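Piles, mud and not much sleep

Oct 11, 2018

Quick one, I've got a report due and the kettle's on. Pile test finished at Gimedgate. Finally. 20 metres down through soft clay, then a bit of gravel, then more clay that the borehole log swore wasnt there. Thanakorn says never trust one borehole. He's right, annoyingly.

We loaded it in steps and waited for the settlement to die off each time. Long waits. Cold too. Final reading a bit under what I'd predicted, so either the clay is stiffer than the lab said or my model is too soft. My money's on the model.
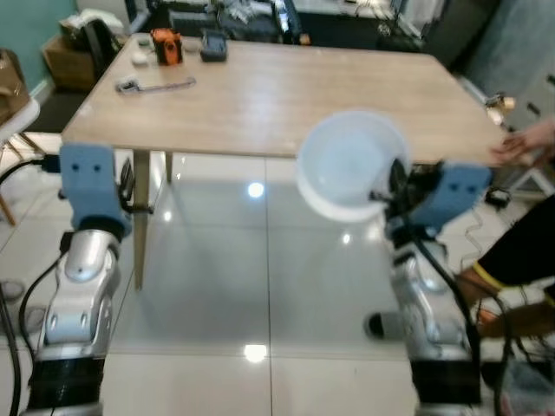 White bowl, light wood table.

Anyway, the clay. Samples came back in February and the strengths were all over the place, probably got knocked about in the van. Wilma Moffat wants them redone. I'd sooner spend the money on cone tests, quicker and you get a reading all the way down insted of a handful of dots on a graph. We've agreed to disagree until the budget meeting. 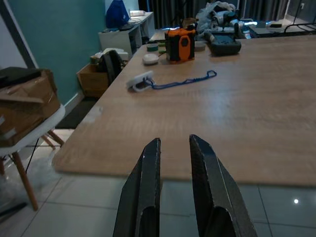
The other thing is the house next door to the site. Old brick, shallow footings, already a crack over the back door. Pongsak has put markers on the wall and we'll read them every week once the digging starts. Roughly 100 readings by the end, if the programme holds. It won't hold.

Must also sort out the water level in the second standpipe, it's reading dry and I don't beleive it. Blocked, I think. Going back with a dip meter and a flask of tea.

Right, report. More when I've got the numbers plotted.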